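Standing for the town council: frequently asked questions

Notes for prospective candidates and their agents in the Forness wards. Questions not covered here should go to the elections office, which is open from 9 a.m.

Who can stand?
Anyone aged 18 or over on the day of nomination who meets the citizenship requirements and has a qualifying link with the town. Living in, working in or being registered to vote in Forness will normally satisfy the last test. Paid employees of the council cannot stand.

How many signatures do I need?
Your nomination paper must carry 20 signatures from registered electors in the ward you wish to contest. An elector may sign for only as many candidates as there are seats in that ward. If a paper carries more than the required number, only the first 20 are checked.

Can I sign my own paper?
Yes, if you are on the register for that ward.

Do I have to belong to a party?
No. Independent candidates may use the word "Independent" or leave the description blank. Party candidates need a certificate of authorisation from the party's nominating officer – it must arrive with the nomination paper or before the deadline for it. 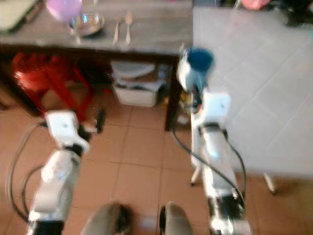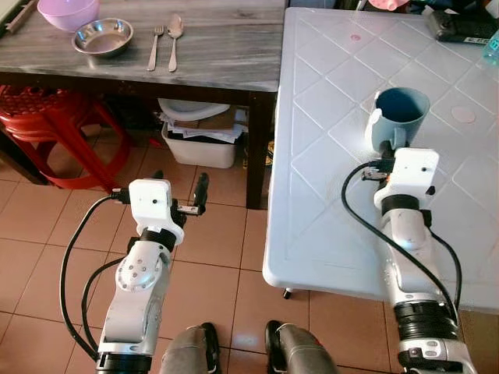
A robot arm gripping a cup or similar small object (first picture) and a plastic mug (second picture).

Is there a deposit?
Not for town council seats.

What is an agent, and do I need one?
The agent is legally responsible for your spending and your return. If you do not appoint one, you act as your own. Marcus Hutchins at the elections office keeps the appointment forms.

What counts as election spending?
Leaflets, posters, paid online adverts, room hire and the market value of anything given to you free or at a discount. Items worth less than the threshold in the candidate pack can be left out. Keep every invoice.

I am printing only 1,000 leaflets. Do they need an imprint?
Yes. The number printed makes no difference. The imprint must give the name and address of the printer, the promoter and anyone on whose behalf the material is published.

Can I put posters on lamp posts?
No. Posters on private land need the owner's consent.

Which wards are up for election?
Dasance, Thibodeaux and Vamarard. Dasance returns two members – the others return one each.

Can I withdraw?
Up to the close of nominations, by signed notice with one witness. After that your name stays on the ballot paper.

Who is the returning officer?
Fitzgerald Ridgeway. Complaints about the conduct of the count should be made to him in writing.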